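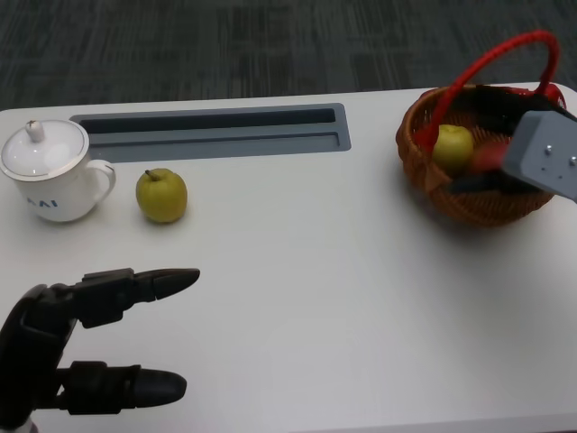 Margaux Gaillard
Office manager, Baudry

Speaker notes: One table, one basket, a few mugs
Slot: 50 minutes with questions. Water on the lectern, clicker in left pocket.

OPENING

Hello everyone, thank you for coming to the one about tables! I know there's a session on budgets next door and I saw some of you wavering in the corridor.

I look after the shared rooms at Baudry, in the Ganen building. Meeting rooms, the kitchen, the long corridor with the coat hooks. When I started I thought my job would be bookings and light bulbs, and a surprising amount of it has been deciding what should live on a white table. So I'm going to talk about that, and you can shout out when your place does it better (it probably does, with mugs especially).

(Ask: who has a shared table at work that somebody is cross about? Wait for hands. Laugh with them, don't hurry.)

THE TABLE ITSELF

Ours is white with a matte top and rounded corners, and it has a long slate-grey tray sunk into it, with a deep channel on one side and a shallower ledge on the other. I loved it the minute I saw it in the Stalludar catalogue. I still love it, but I've learned a few things.

White shows everything. Tea rings, pencil, the ink off a cheap leaflet. I used to think that was a fault and now I rather like it, as a mark gets wiped the same day. At the old place we had a dark brown table and I dread to think what was on it.

Matte needs a soft cloth. Warm water, a drop of washing-up liquid, then a dry cloth straight after. Please don't let anyone near it with the scratchy side of a sponge! We did, in my first month, and one end had a shiny patch you could find with your finger.

The channel in the tray collects crumbs. Of course it does. I do it with a clean dry paintbrush, the sort you'd use for a window frame, and push everything along to one end. A cloth just packs it into the corners. (Tell the biscuit story here if they seem lively. Skip if we're past ten minutes.)

And the carpet. Dark grey, streaky, lighter bits running through the charcoal. It hides a multitude of sins, so it gets hoovered to a timetable and I don't wait for it to look dirty.

MUGS WITH LIDS

I am going to be a bore about lids. We went over to white porcelain mugs with a domed lid, a little knob on top, and I would never go back. Tea stays drinkable through a long meeting, a knocked elbow makes a smaller puddle, and people seem to carry them more carefully. I can't prove that last one, it's only what I've noticed.

The downside is that lids and mugs get separated in the dishwasher and then you have a drawer of orphans. What works for us:

Wash lids on the top rack, flat side down.
Put each lid back on its mug before it goes in the cupboard, dry, never damp.
Keep a few spare lids at the back, because one will get chipped by December.

If your mugs have a printed name or logo, go easy on it. Ours go in on the gentle wash and the blue has held up well. The ones from the previous lot, which we ran on the hot programme, faded to a sort of sad lilac.

(Sip of water. Check time.)

FRUIT ON THE TABLE

Right, my favourite bit. We have a round wicker basket, a warm reddish brown, and it sits at one end of the table. I tried a glass bowl and I tried a wire thing and the wicker won both times. Air gets in at the sides, it doesn't clatter, and it makes a very white table look as if somebody lives there.

The fruit comes from Clolia, a family grocer a few streets away from us. I asked them for apples mostly, the yellow-green sort with the freckled skin, as they keep well in a warm room and you can eat one without needing a sink. Bananas are lovely for a day and then they take over. Grapes I have banned, and I'm not sorry. One grape under a chair wheel on that carpet and you'd ban them too.

Money, for those who have to ask for it: our whole kitchen and table budget is £3,000 a year. That's tea, coffee, milk, fruit, cloths, replacement mugs, the lot. I put it in one line so I can move it about. If milk goes up, we have a plainer week of fruit and people survive.

I did once try charging, with an honesty jar, 50p an apple. Takings were terrible and so was the mood. The jar now holds paperclips. 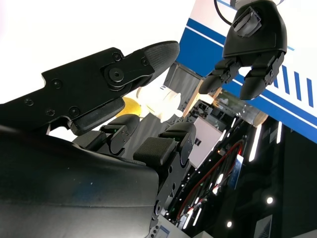 Is it all right to leave apples in a wicker basket over a weekend?

A couple of days at ordinary room temperature does apples no harm, as long as they were sound to begin with and the basket is out of the sun and away from the radiator. Take out any bruised ones before you go home, and give the basket a shake to get rid of stalks and leaves.

(This one comes up every time I give the talk, so I've put it in the middle. Take other fruit questions at the end or we'll never get to resetting.)

RESETTING THE ROOM

So this is the part I'd like you to take home. After each meeting somebody does the reset, and in our place it's whoever booked the room. It's printed on a small card and it says:

Mugs and lids to the kitchen.
Cores in the food bin, never in the basket.
Wipe the table, then dry it.
Look in the tray.
Basket back at its end.
Chairs in.

I timed myself and it takes me 88 seconds, which I admit I was very proud of. I practised. You might be slower if there's been cake.

The first version of the card was a full page with headings, and I laminated it, and I don't believe a single person got past the first paragraph. Shorter is kinder. Also, put it where people stand when they're leaving, so by the door handle. Mine was on the far wall for ages.

IF THERE'S TIME

Cleaning the basket: soft brush first, then a barely damp cloth, then leave it upside down somewhere airy. Don't soak it. I soaked one and it dried into a different shape altogether, sort of a hat.

Nuts in the shells: messy, and allergies, so no.

Flowers: yes, but low ones, so people can see each other across the table.

Handouts are on the chair by the exit, the cleaning list is on the back. Grocers' price list is not included, ask me for it and I'll send it on.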